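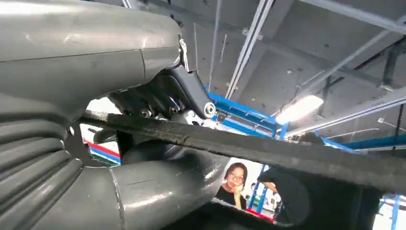 Ceiling rails and one of the light fixtures, looking up past the black strap.

1/ Notes on the parts rack in the shop, for the people who asked after my last thread. This covers the rack, the top shelf, the lighting and how long trim parts get staged. Everything is as of 07/03/2018.

2/ Lighting first. The fixtures are fluorescent, mounted up among the rails and beams. Output is fine. Glare is the problem. Look toward a fixture from low down and the ceiling next to it washes out to white.

3/ Vignesh Chowdary took readings at shelf height in February and got over 2,000 lux directly below the brightest fixture. That is more than we need for staging and too much for checking a glossy surface by eye.

4/ The rack is slotted steel, bolted, from Halilović. Uprights and diagonal braces are perforated along their length, so shelf height can be changed with a wrench. We have moved the top shelf 3 times. It has not needed to move since.

5/ Do not leave out the X-brace on the end frame. I have seen racks like this built without it to save time, and they sway as soon as a long part is set down off center.

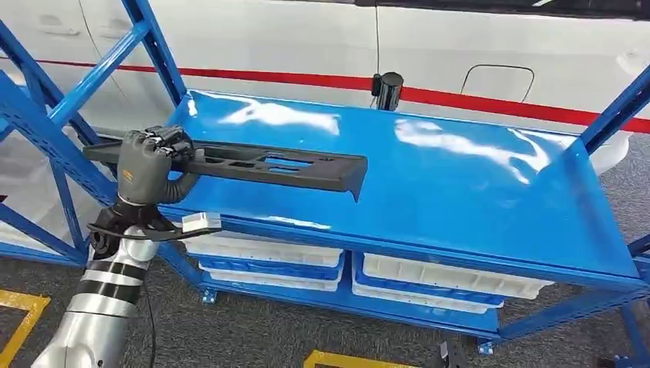 Top shelf, with a long black trim panel held level just over it.

6/ The shelf finish is the one thing I would change. It is gloss blue and it reflects the overhead lights as long wavy streaks. A black part with cutouts is easy to see against the blue and much harder to see against a streak.

7/ Valbona Nedeljković suggested a matte gray mat from Rostetti. We have a sample. It kills the reflections, but it also grips the part, so you can't slide a panel into position. You have to lift and place again. For long panels that is probably the better habit anyway.

8/ On the panels. They are longer than they are stiff. Keep them level on the way down to the shelf. If one end drops, the flange takes the load first, and the flange is where the Tusine parts used to crack.

9/ The folded lip on the front edge is useful. It stiffens the shelf and gives you a straight line to square a part against. It will also mark soft plastic if you drag a part over it. Approach from above.

10/ Overhang. A panel can stick out past the end of the shelf, and ours often do. The rule here is that the flange end stays over the shelf. The limit at the other end is 20 inches — we picked that number to keep the aisle clear, so yours may differ.

11/ Clearance to the vehicle. The far edge of the shelf runs parallel to the side of the vehicle, and that is deliberate. Brolik's layout drawing had the rack at an angle. Squaring it up gave us back 13 inches of walking space at the narrow end.

12/ Cables. Anything with a cord goes toward the far edge of the shelf, out of the way of the parts. A cord across the front lip will get caught by a cutout sooner or later.

13/ Still open: mat or repaint. Vignesh wants satin paint. Valbona wants the mat, trimmed so that it stops short of the lip. I will post lux and reflection numbers for both when the second sample arrives.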